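Giving Up My Storage Unit

For eleven years I paid a company called Wilano to look after things I did not want. I had a good reason when I signed. I was moving from a house in Cuvbridge to an apartment in Markberg, the apartment had one closet, and the closet had the water heater in it. The unit was supposed to be for the summer. I remember telling the woman at the desk "just through the summer," and I remember the way she nodded, which I now recognize as the nod of someone watching a man buy a boat.

The rent started at a price I could ignore. Then it went up a little every July, always by an amount slightly smaller than the trouble of doing anything about it. I'd open the letter, say a word, and put it with the other letters. This spring the new figure arrived and it was 66 dollars more a month than the old one. Somebody over there had finally gotten greedy. I owe that person a drink.

So I rented a van and went to see what I had.

The padlock was the first problem. I had a ring of keys I'd been carrying all this time, fully confident that one of them was for the unit. None of them was. The man at the desk cut the lock off for me in a few seconds with a tool he kept under the counter, and it did cross my mind that this was the security I'd been paying for.

Inside, it smelled like a library that had been left in a car. I had pictured furniture, good solid stuff I'd be glad to see again. What I had was a futon frame with no futon, a lamp, a second lamp that was the first lamp's parts, a bread machine, a rowing machine, a fax machine, and boxes. So many boxes. The fax machine I can't explain at all. I have never sent a fax in my life.

My handwriting was on every box and it was no help. One said MISC. One said MISC 2. One said DO NOT LOSE, and held the manual to a dishwasher I left behind in Cuvbridge along with the dishwasher. 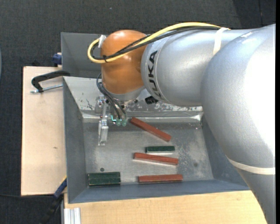
Moving boxes out of a unit is a different job from moving them in. Going in, I was younger and there was pizza. Coming out, I had a cart with one bad wheel and a freight elevator that stopped at each floor to think. By the tenth trip I would have signed anything for someone to deal with the boxes while I sat on the tailgate with a soda. My own arms are from my mother's side and top out at a medium suitcase. I had also packed all the books together, in the biggest boxes, like a person who hated his future self. He did hate me, I think. He was very tired that week.

My friend Solomiia Mykhailiuk came by at four to help and lasted until she opened a box of college notebooks. After that she sat on the futon frame and read them aloud. I was, according to her, very worried about semicolons. She did carry out the rowing machine, so I can't complain, and she took the second lamp home because she believes it can be fixed.

The thrift store took most of it. They would not take the bread machine — apparently they have enough bread machines, and showed me the shelf. I sold the rowing machine for 400 dollars to a cheerful guy who said he was going to use it every morning. I nodded at him. I knew exactly which nod it was.

Of everything in there I kept one box. It has my grandfather's chess set, some photos, a sweater that no longer agrees with me, and, I'm sorry to say, the dishwasher manual, because by then I'd grown to admire it.

Wilano sent a final bill for 572 dollars, covering the last month, the lock, and a cleaning fee for a space I had swept. I called. I was on hold long enough to finish the dishes. They took off the cleaning fee and then asked if I'd be interested in a smaller unit.

I said I'd think about it. The box is in the hallway and I keep hitting it with my foot.

Print this post | E-mail this post

Comments

Vitalii Hutsuliak: I have had a unit since my divorce and I'm fairly sure it's all her stuff. Going to check this weekend. (I'm not going to check.)

hallway_dweller: What did you do with the fax machine? You skipped right over it.

Solomiia Mykhailiuk: The lamp works now. He can't have it back.

Peg in Markberg: The elevator at that place has been doing that since they opened. Take the stairs for anything under a dresser.

Related posts

The Water Heater Closet, a Tour
My Landlord, Mr. Hordiienko, and the Matter of the Window
What I Have Learned From Owning One Good Pan
Cuvbridge in the Rain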